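Casting log: pinholes in the Dellach stair balusters
Status: solved!

Problem
We're replacing 70 iron balusters for the Dellach house in Clumton, and the first test pours came out peppered with tiny holes just under the skin. Lovely crisp leaves, then you brush the sand off and – pits everywhere. The pattern came from an original with all its paint stripped, so the detail is worth saving.
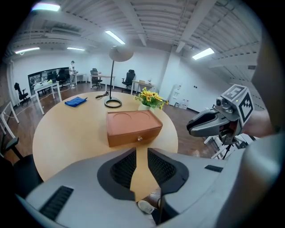

Step 1: Check the sand
Moisture was high. I dried the next batch, rammed it a little lighter and added two more vents at the collar. Big improvement on the shaft! The leaves were still pitted.

Step 2: Check the pour
My notes had us tapping late and pouring slowly, so the metal was dull by the time it reached the thin parts. I asked on the Mancuso pattern list whether to go hotter or open up the gate.
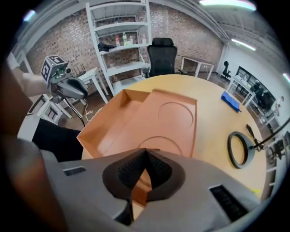
Carmela Cirillo wrote back that I should try the gate first, and change one thing per pour or I'd never know which one did it. She also asked if the ladle had been fully preheated. It hadn't!

Step 3: Retest
Ladle heated right through, gate widened, same sand. We poured 5 and all of them cleaned up beautifully. I cut one at the collar to be sure, and it was solid gray iron the whole way across. So pleased with these.
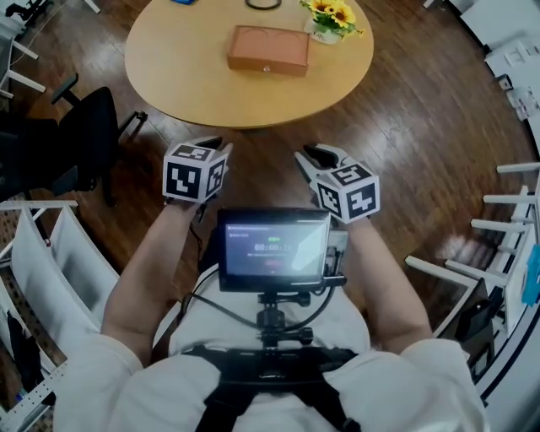

Page last changed: July, by Morfudd Sayce

Still open: shrinkage on the long newel pieces. Ours finish about 1,116 mm and the drawing wants a touch more, so the pattern needs another look before we pour any.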